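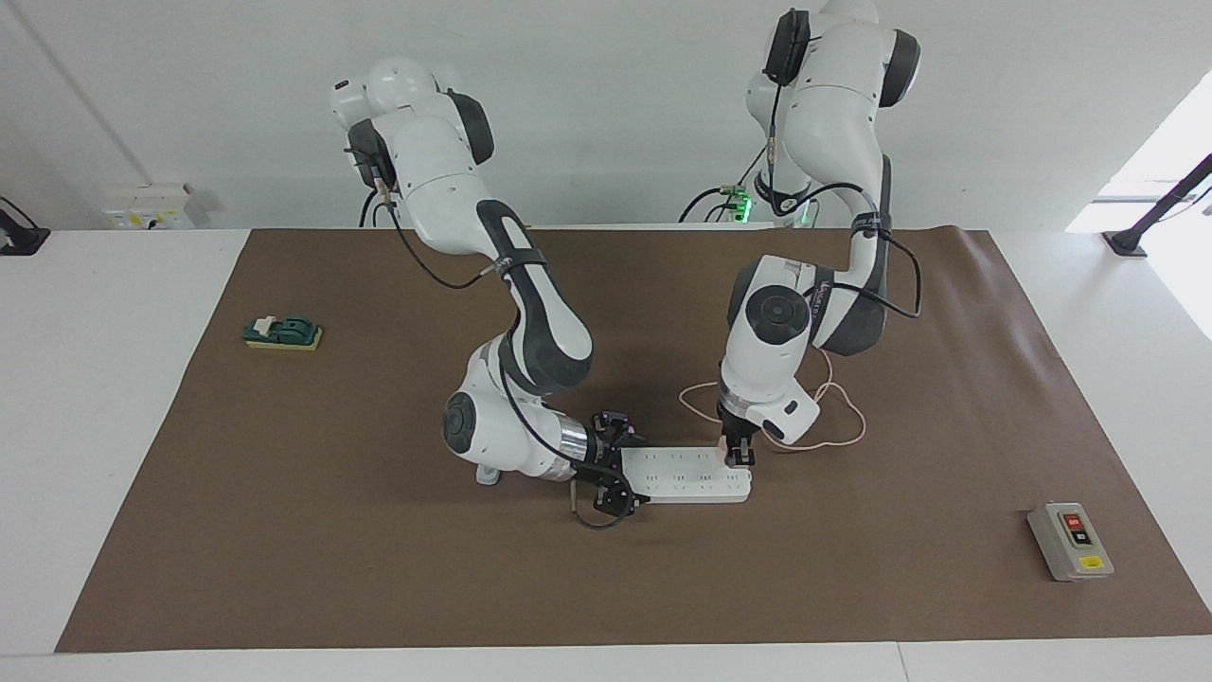 Chapter 4
What a Success Rate Leaves Out

Papers on two-armed manipulation tend to open with a percentage. You will meet plenty of them in this book, and I would like you to distrust each one until you know what was counted, who did the counting, and when a trial was allowed to end.

Take the Plerkasard study, which we will use all through this chapter. Its authors collected 374 demonstrations of tabletop work with power strips, chargers and switches, trained a policy on them, and reported that it "handles everyday electrical items." That is a large claim for one table and one brown mat. How many kinds of power strip did the policy meet? Was the cord laid out the same way every time? The paper gives a sentence to the first question and skips the second.

The cord matters more than it looks. A rigid strip has a position and an angle, and you can write those down. A cable has a shape, and the shape changes whenever something tugs on it. Two trials that share a line in the results table may have started from very different problems.

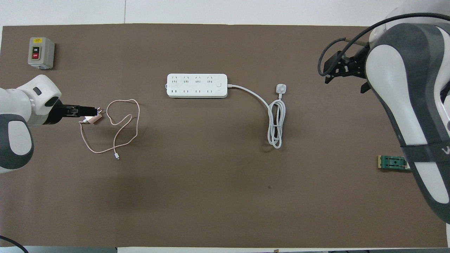

Figure 4.1. Charger in one gripper, with the power strip and its coiled cord still on the mat.

Look at Figure 4.1 and try to decide whether the trial is going well. You can't. The charger is held, and that is all a single picture will tell you. A grader who scores "grasp" gives a point here. A grader who scores "plugged in" has to wait, and the two of them will publish different numbers from the same robot.

Sigita Dzene made this point when she rescored 15 of the Plerkasard trials under a stricter rule: no second attempts, and no credit if the strip slid while the plug went in. Several "successes" disappeared. The authors replied that her rule was unfair. Maybe so, but theirs was never written down, and a rule you can't read is hard to defend.

4.1 Deciding what counts as a trial

Before collecting any data, write out the starting layout, the time limit and the stopping rule.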